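Nillance, the sound system collective that ran free parties out of borrowed barns and quarries through most of the nineties, will release its first box set in December on the Aro label.

The set runs to 4 LPs and takes in 97 minutes of live mixes, most of them transferred from cassettes recorded off the desk. Aro is pressing 900 numbered copies, each with a booklet of flyers and phone-line scripts – the recorded messages that told callers where to meet the convoy.

The label says the tapes were restored over two winters at Wandell, the studio that handled its earlier reissues of house and techno singles. Two sides are given over to the all-night Mkhize party, which drew a crowd of 3000 and ended with the rig being impounded.
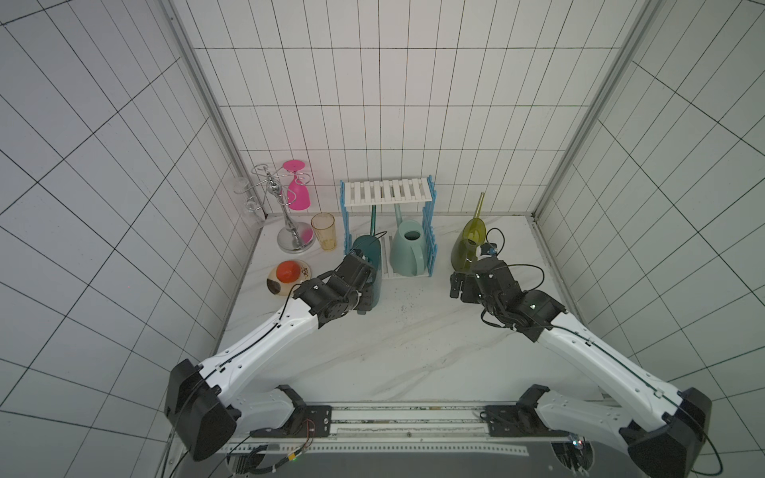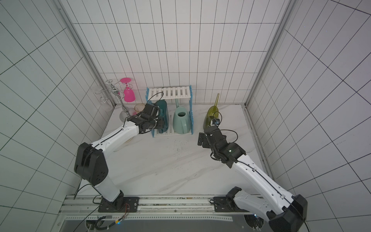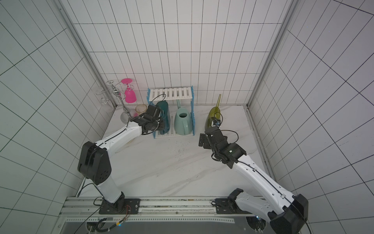 A download edition follows the vinyl and adds a closing ambient set that was too long to fit on one side. Orders open on 2024-11-19 through the label's own shop, with a limit of one copy per customer. Record stores will get a small share of the pressing, but Aro has not said which ones. No live dates are planned.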